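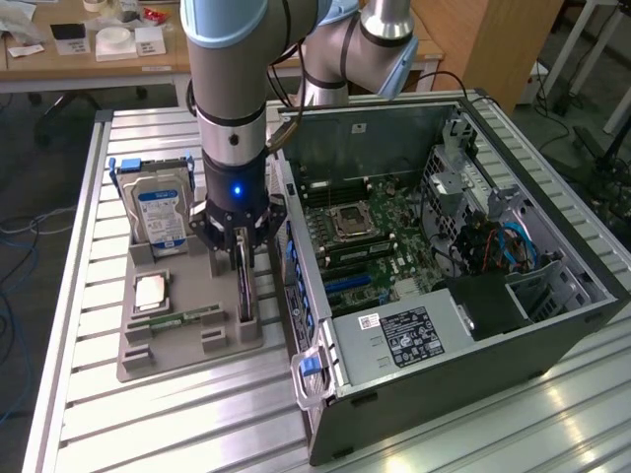 Fig. 11 Expansion card and open desktop case on a slatted worktable

6. Fitting the cycle carrier to the towball

This section covers the Trovside two-bike carrier on a fixed or detachable towball. For the three-bike carrier, see the separate Wandside sheet.

Before you start

Check the nose weight limit on the plate fixed to the towbar. The carrier and both bikes together must not exceed it. If the towbar plate and the vehicle handbook give different limits, use the lower one.

The towball must be clean, dry and free of grease. If a stabiliser hitch is used with the same towball, wipe the ball with brake cleaner before each fitting.

CAUTION: Do not fit the carrier to an aluminium towball or to a swan neck with a cracked or pitted surface.

Fitting

1. Apply the handbrake and switch off the ignition.

2. Open the clamp lever fully until the red band shows on the hinge.

3. Lower the carrier on to the towball. Keep one hand on the frame until step 5 is complete.

4. Level the carrier by eye against the rear bumper.

5. Press the clamp lever down until it clicks. The red band must be fully covered. If the lever closes without resistance, open it and turn the adjusting nut clockwise by half a turn, then try again.

6. Lock the lever and remove the key.

7. Push the 13-pin plug into the vehicle socket and turn it clockwise to the stop. A 7-pin socket needs adaptor part no. 171 — this does not supply the reversing lamp.

8. Switch on the ignition and check side lights, brake lights, indicators and fog lamp in turn.

Note: On some vehicles the rear parking sensors stay active with the carrier fitted. Switch them off from the dashboard.

9. Fix the number plate in the holder. It must match the vehicle registration.

After fitting

Pull the carrier firmly from side to side. It must not turn on the ball. Repeat this check after the first few miles and at each stop on a long journey.

CAUTION: Do not tilt the carrier with bikes loaded unless the lower straps are tight.

Grease the clamp hinge every 2,000 miles of use. Do not grease the clamp jaws.

Removal is covered in section 7.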